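3.2 Labels and recall of the source

The second part of the survey dealt with what buyers remember of a bottled water once it has left the shop. We sent the questionnaire to 1522 households in the Aso and Londus delivery areas and received 600 usable returns. Respondents were asked to name the source of the water they had bought most recently, and then to say what was printed on its label. Both answers were free text and were coded separately by two readers.

Recall of the source was poor. Color was remembered far better than wording, and a landscape picture was mentioned more often than the name of the spring, even by households that had bought the same water for years. Single-serve bottles with a wraparound label (Figure 4) were treated as one group -- the shape of the bottle was not coded.

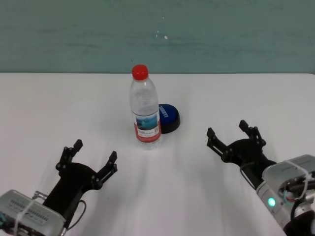

Figure 4. Single-serve bottle with red screw cap and wraparound label.

One respondent objected that the question itself was badly put, as she bought by price and had never thought of water as coming from anywhere in particular. Similar remarks appear in 66 of the returns. We kept these in the sample and coded the source as "not named", following the practice in Stojanović, where leaving out such answers was found to raise the recall rate.

The mineral content table was the item least often mentioned. Only 21 respondents referred to it, most of them in households that also reported a low-sodium diet. The Idetti coding scheme has no category for dietary reasons, so these answers were entered under "other" and are discussed in Section 4.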